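The Quiet Business of Pairing Socks

There is a moment in every household, usually late in the evening and usually mine, when the last of the shirts has been folded and all that remains in the basket is socks. I put it off. I make tea, I look out of the window, and then I tip the lot out on to a table and begin.

I grew up in a house on the edge of Voltby where odd socks lived in a pillowcase behind the airing cupboard door. It was opened every August, before school went back, and we would all sit on the landing matching what we could. I once found six in there that belonged to nobody we had ever met.

These days I hold firmly to the view that pattern is a kindness. Plain black socks are a misery to pair, all of them faded to slightly different shades of charcoal, whereas a bit of colour does half the work for you (and cheers you up while you're at it!). A red sock with snowflakes on it will find its partner in March as easily as at Christmas, and I see no reason to pack it away in between. Stripes are a help too, and so is a heel in a contrasting colour. 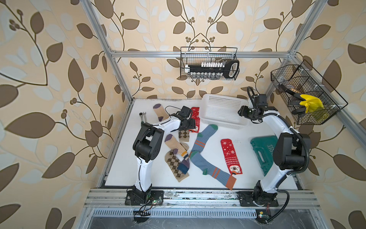
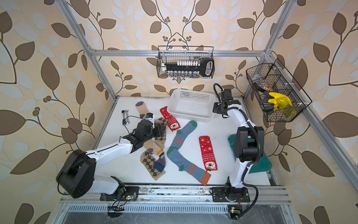 Argyles are where I slow down. Beige and brown diamonds look much alike from one pair to the next, and I've gone about for a whole day in two that were only cousins. The trick I've settled on is to look at the toe first and the cuff second, and to leave the diamonds until last. Lay everything flat, all the toes pointing the same way if you have the patience, and start with the brightest.

Then there is the question of what to do with a pair once you have it. My mother rolled hers into tight little balls, which ruins the elastic, or so I was told by a lady on the Grenetti stall at the market, who sold me a pair of ribbed ones and a good deal of advice. I fold mine once across the middle now and stand them in the drawer like letters.

The single ones go back in the basket until next week. I'm still waiting on a green one.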